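News from the Training Room: Picking Up Litter by Remote Control

In the spring issue I wrote that our group at Jilitz would start a new task for the two-arm robot, and several readers asked me how it goes. So this time I want to tell about it a little longer. The task is very simple to say: there is litter on the floor, there is a wastebasket, and the robot should put the first into the second. A child of four years can do it. For us it has filled most of May, and we are still in the middle.

How we teach it

We do not write a program which says "move the left arm 12 centimeters forward." We did it like this in the past, for the sorting job at Gevau, and it was fine there because each part always came to the same place. Litter does not come to the same place. So a person drives the robot from a chair, with one handle for each hand, and sees on a screen what the robot sees. When the person closes the hand, the gripper closes. Everything is saved: the video, the position of each joint, the opening of the grippers. One such recording, from the start position until the last piece is in the basket, we call an episode. After we have enough episodes, the computer looks for the pattern in them and tries to do the same alone.

The driving station is the older one, from the Toko project. The handles are a bit stiff, and after an hour you feel it in the thumbs. Kamran Rana changed the springs at the beginning of the month and now it is much better, thank you Kamran.

At this time we have 118 good episodes. We have thrown away more than I like to say. Most of them were thrown away for small reasons: the driver was talking to someone and stopped for a long time with the arm in the air, or the piece was grasped, lost, and then pushed over the carpet like a hockey puck. A few losses are useful, and the robot should also learn how to try again. But if the driver is confused, the robot learns to be confused too, and we do not need help with that.

What is on the floor

We spent a surprising amount of time to discuss the litter. In the first week we used only paper balls, all made from the same office paper. The drivers became very quick and we were proud. Then Kamran put down a soft paper bag from his lunch and the robot, working alone, went to it, closed the grippers above it, and carried nothing to the basket with great care. It had learned paper balls and only paper balls.

Now we mix. Food wrappers, paper bags, tissues, cups, small bottles. Each one wants a different hand. A crumpled bag you can take from almost any side, but you must go low enough. A bottle which lies on its side rolls away when one finger touches it before the other, so you come from above, with the fingers on both sides, and close slowly. A tissue is the worst for me. It is so flat at the edges that the fingertips slide over it, and I always look for the highest fold.

We also move the pieces between episodes, and the person who moves them is not the person who drives. This was an idea from the Kaczmarczyk workshop and I recommend it to everybody. When I put the pieces down myself, I put them where I like to pick them up, without thinking of it. In one layout the wrappers and the cup side of things are on the right of the basket, the next time they go left, or far back toward the sofa bed, where the arm has to reach and the driver has to think about the base also.
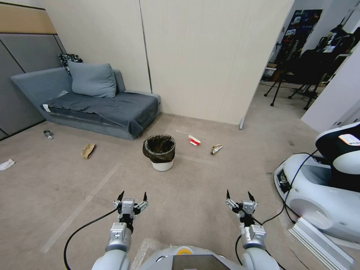

Which arm goes first

This question gave us the longest discussion of the month. With two arms you have a choice for every piece, and different drivers choose differently. I am right-handed and I take almost everything with the right arm, even pieces which lie clearly on the left. Kamran uses the nearer arm. Both ways finish the job. But when we mixed our episodes together, the robot sometimes started with both arms to the same piece, stopped half way, and stayed there -- like two polite people at a door.

So we made a rule. A piece on the left of the basket is for the left arm, a piece on the right is for the right arm, and if it lies straight in front or behind, the driver takes the right. The other arm waits, open, and does not wander. It is not the fastest way. I think with practice a good driver could use both at once and save time in each episode. But we want first that the robot does it calmly, and then we can talk about fast.

We made also a rule for the letting go. The gripper opens only when it is over the middle of the basket. Before, some of us opened a little early, because for a person it is easy to see that the piece will fall in. The robot copied the early opening but not the judgment, and the pieces fell on the rim. When the bag is folded over the rim, a light wrapper can stay hanging there, and then somebody has to decide if this counts as "in the basket." We decided that it does not count.

How it does alone

We did a first test with the new rules, 12 runs, each with a fresh layout. In 9 of them the robot cleared the whole floor. In two it left one piece and behaved as if it was finished, and in one I pressed the stop button when the left arm came too low over the carpet. I was maybe too careful there, but I prefer to be too careful. The grippers are not cheap and the delivery of new fingertips takes long.

The small bottle is still the weak point. We will record more episodes only with bottles, in different directions and distances, and with the labels turned up and down, so that it does not learn the label in place of the bottle.

If you want to drive

We look for more drivers for the next round. You do not need experience, and it is even better for us when not all episodes come from the same two people. A session takes one hour with a break. Please wear flat shoes, and leave bracelets and watches at your desk, they knock on the handles. Before the first recording you get a practice time which is not saved, so there is no reason to be nervous.

The list is on the door of the training room, mornings are more free than afternoons. If you have clean packages at home which are difficult to grasp, bring them also. We have enough office paper.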